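Riltbridge Hand Gripper, tried at the Miltcombe open day

15 May 2018

I'd heard enough about the Riltbridge to want a go myself. Two sessions were on offer and I took both. The grip is comfortable, the jaws open wide, and the man from Brurnico talks well – a bit too well when you ask about spare parts. He quoted 3,031 for the kit and promised new fingertips in June. I'd wait for those.

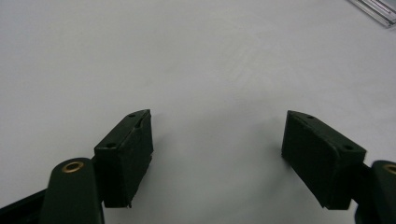

Urho Halonen, workshop reviewer

The left fingertip has a thin layer that looks to be lifting near the tip, and its lower edge is uneven. The brass-colored rings are a nice touch, but I'd rather pay for better pads. Over 144 visitors signed up, and I hope a few asked the same question.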